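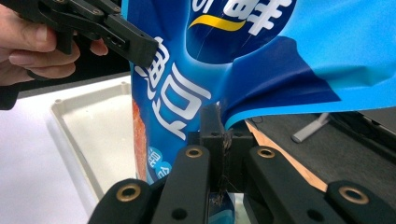
O clube de robótica Grukdale existe para quem gosta de pôr as mãos nas coisas, e por enquanto a melhor maneira que encontramos de fazer isso é ensinar garras a arrumar compras. Parece pouco, até você tentar! Um pacote de salgadinho como o azul, amassado e torcido, preso entre duas garras pretas de mão, muda de forma a cada toque, reflete a luz para todo lado e tem só uma pontinha de filme plástico que dá para beliscar direito. É nesse tipo de problema que a gente passa as tardes. Juntamos nesta página as perguntas que mais chegam por e-mail e na porta da oficina. Se a sua não estiver aqui, escreva, que a página vai crescendo.

QUEM PODE PARTICIPAR

Preciso saber programar para entrar?

Não. Boa parte de quem está hoje no clube chegou sem ter escrito uma linha de código. Nas primeiras semanas o trabalho é quase todo manual: segurar a garra, repetir o movimento, anotar o que deu certo e o que escorregou. A programação entra depois, aos poucos, e sempre em cima de um movimento que você já fez com a própria mão. Quem já programa entra na mesma trilha, só que costuma chegar mais depressa à parte do código.

Qual é a idade mínima?

13 anos. Não há idade máxima, e temos gente que veio trazer o filho e acabou ficando na bancada ao lado. Menores de idade precisam da autorização assinada pelo responsável, que fica disponível na recepção e também vai em anexo na confirmação da inscrição.

Sou muito desajeitado. Isso atrapalha?

De jeito nenhum, e às vezes ajuda! Quem derruba muito pacote aprende rápido onde não se deve apertar. Nossa lista de erros comuns foi escrita quase inteira por pessoas que se diziam desajeitadas.

Quantas vagas existem?

Trinta por semestre, divididas em equipes de 5. Quando as vagas acabam abrimos lista de espera, e ela anda mais do que se imagina, sobretudo no primeiro mês, quando o pessoal descobre que o horário bate com o inglês ou com o futebol.

Posso só visitar antes de decidir?

Pode e deve. A oficina fica aberta a visitantes a partir das 16h, em dia de encontro. Avise por e-mail para a gente separar uma garra para você experimentar. Ficar só olhando é permitido, mas dura pouco - em dez minutos todo mundo quer tentar.

COMO FUNCIONAM OS ENCONTROS

O que se faz num encontro normal?

Começamos com uma conversa curta na frente do quadro, onde cada equipe diz em que tarefa está. Depois vem a bancada, que toma quase todo o tempo. Cada equipe trabalha com um par de garras, uma para cada mão, e um conjunto de objetos: pacotes, caixas, bandejas, potes, panos. No fim a gente guarda tudo e cada equipe preenche a ficha do dia. A ficha é chata? Um pouco. Só que sem ela a equipe esquece na semana seguinte que o pacote vazio e o pacote cheio pedem aberturas diferentes.

Por que usar garras de mão em vez de ir direto para o braço robótico?

Porque a mão humana é uma professora ótima. Com a garra na mão você sente o momento em que o plástico começa a deslizar, corrige o ângulo sem pensar e só depois percebe que corrigiu. Aí vem a parte bonita: descobrir o que foi que você fez e descrever aquilo com clareza suficiente para uma máquina repetir. A garra também limita bastante. Sem os cinco dedos, você começa a enxergar o objeto do jeito que o braço vai enxergar.

O que é o Puswood?

É o nome do nosso braço de bancada. As equipes passam para ele na segunda metade do semestre, depois de completar as tarefas manuais. Ele é lento, paciente e faz exatamente o que foi pedido, inclusive quando o pedido estava errado.

Quais são as tarefas do semestre?

O caderno de tarefas tem 66 exercícios. Ninguém faz todos! Cada equipe escolhe o seu caminho, com algumas obrigatórias no começo:
levantar uma caixa de papelão leve pelas laterais;
passar um pote de uma garra para a outra sem apoiar na mesa;
pegar um pacote flexível pelo canto;
colocar um pacote flexível dentro de uma bandeja rasa;
dobrar um pano ao meio.
Depois disso abre-se o leque: fechar zíper, empilhar copos, tirar um objeto do fundo de uma sacola, alinhar etiquetas.

Qual é a tarefa mais difícil?

Dá briga, essa pergunta. A votação informal de maio ficou entre o pano e o pacote flexível. Quem vota no pano diz que ele nunca cai duas vezes do mesmo jeito. Quem vota no pacote lembra que ele tem conteúdo, e que o conteúdo corre para um lado no meio do caminho e puxa tudo junto.

Como se pega um pacote de salgadinho sem esmagar o que está dentro?

Nossa receita de partida é esta. Procure um canto ou uma costura, onde o plástico está mais firme. Feche a primeira garra ali, só até o filme parar de deslizar. Levante um pouco e espere o conteúdo assentar. Leve a segunda garra por baixo, para dar apoio, e só então movimente o conjunto. A primeira garra guia, a segunda carrega. Cada equipe acaba mudando alguma coisa nessa receita e a gente adora quando muda - anote na ficha, por favor.

Faz diferença a marca ou a cor do pacote?

A marca, não. A cor e o brilho fazem diferença mais adiante, quando entra a câmera: uma superfície muito brilhante pode confundir o programa que procura a borda do objeto. Por isso gostamos de embalagens bem variadas, com estampas fortes, letras de alfabetos diferentes e dobras em todo canto. Se você tem em casa algum pacote esquisito, fechado e dentro da validade, traga.

E a gente come os salgadinhos?

Os pacotes de treino, não, porque passam por muitas mãos e por muita garra. Comida e bebida ficam na mesa do corredor, longe das bancadas. O lanche é coletivo e cada um leva o que quiser.

MATERIAL E CUSTOS

Preciso comprar alguma coisa?

Não. As garras, as ferramentas e os objetos são do clube. Um caderno ajuda, e quem tem cabelo comprido deve trazer um elástico. Para a parte de programação há computadores na oficina, mas o notebook próprio é bem-vindo.

Posso levar a garra para casa?

As garras ficam na oficina. O que dá para levar é a lista de peças e o roteiro de montagem, se você quiser construir a sua. Várias pessoas já fizeram isso nas férias, com resultados que vão do muito bom ao muito barulhento.

Quem cuida da manutenção?

A própria equipe. No início de cada encontro vale conferir se os parafusos das articulações estão firmes, se os elos abrem e fecham sem travar e se não há fiapo preso nas partes móveis. Fiapo é mais comum do que parece, principalmente depois da tarefa do pano. Tire com pinça, com a garra parada. Se um parafuso estiver espanado, pendure a etiqueta amarela na garra e pegue outra no armário.

Há mensalidade?

Há uma taxa única por semestre, informada na inscrição, e bolsas integrais para quem pedir. O pedido de bolsa é uma linha no formulário. Não pedimos comprovante.

O DESAFIO FINIS

O que é o Desafio Finis?

É a nossa competição interna, no fim do semestre, e é uma festa! Cada equipe recebe uma sacola de compras que nunca viu e precisa esvaziar tudo, separando os objetos em bandejas. Há duas rodadas: uma com as garras de mão, outra com o Puswood. A sacola é a mesma para todas as equipes e fica trancada até a hora.

Como é a pontuação?

Cada objeto na bandeja certa vale ponto. Objeto caído pode ser recuperado com as garras, com pequeno desconto. Pacote rasgado zera aquele objeto. Existe ainda um ponto de estilo, dado pelo público, que não tem critério nenhum e é o mais disputado do dia.

O que acontece se a garra quebrar durante a prova?

O relógio para, a equipe tem cinco minutos para trocar ou consertar, e a prova continua de onde estava. Consertar em público rende aplauso.

O que é o troféu Mahmoudi?

Vai para a equipe com a melhor documentação do semestre, independentemente da colocação. Fichas completas, erros bem descritos, desenhos que outra pessoa consiga seguir. As fichas premiadas vão para a pasta de consulta e viram material de estudo da turma seguinte, de modo que dá para aprender com gente que nem está mais no clube.

A família pode assistir?

Pode, e a plateia faz falta quando é pequena. Traga quem quiser. Só pedimos silêncio na rodada do Puswood, para a equipe ouvir os motores.

INSCRIÇÃO E DÚVIDAS PRÁTICAS

Como me inscrevo?

Pelo formulário na página inicial ou na recepção da oficina. A confirmação chega por e-mail. Se não chegar, olhe na caixa de spam antes de mandar outro formulário.

Posso escolher a minha equipe?

Pode indicar uma pessoa com quem gostaria de ficar. O resto a gente mistura, procurando juntar quem está começando com quem já passou por um semestre.

Se eu faltar, perco a vaga?

Faltas acontecem. Avise a sua equipe, e no encontro seguinte leia a ficha do dia que você perdeu. Depois de três faltas seguidas sem aviso, a vaga passa para a lista de espera.

Posso repetir o semestre?

Quantas vezes quiser, se houver vaga. O caderno muda um pouco a cada edição, e quem volta costuma ir direto para as tarefas que deixou para trás. Tem gente no terceiro semestre ainda brigando com o zíper.

A oficina é acessível para cadeira de rodas?

Sim, a entrada é pelo portão lateral, sem degraus, e duas bancadas têm altura regulável. Se você precisar de outra adaptação, conte no formulário. Já modificamos o punho de uma garra para caber melhor em mão pequena e hoje metade do clube prefere aquela.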